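Packing and sorting assistant (part-time)
Ustura, Hirnlow

We are looking for two people to join the packing room at our Hirnlow site. The work is done at a table. You take small household goods out of one container, check them against the order sheet and put them into another, ready for the parcel bench.

Hours
Shifts start at 7 in the morning and last four hours, Monday to Friday. There is some extra work in the weeks before Christmas, which you can take or leave.

What you will do
Sort mixed goods by type and size
Pack orders neatly, heavier items first
Set aside anything chipped, torn or wrongly labelled
Clear and wipe your table at the end of the shift

The packing room sends out around 2,000 items a week. Accuracy matters more to us than speed, and new starters work next to an experienced packer for the first two weeks.

What we ask for
You should be able to read an order sheet in English and be comfortable standing for most of a shift. Stools are available on request. No previous packing experience is needed. Gloves and aprons are supplied, but please bring your own flat, closed shoes.

How to apply
Send a short letter or a CV to Rok Begović at the Ustura office, saying when you could start. Shortlisted applicants will be invited to see the room and try an hour of packing, which is paid. Nam-gil Hwang runs the morning shift and will show you how the tables are laid out.
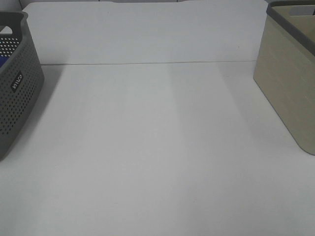 Travel costs for the trial hour can be claimed back if you keep your ticket. Please tell us when you apply if you need step-free access or a different table height.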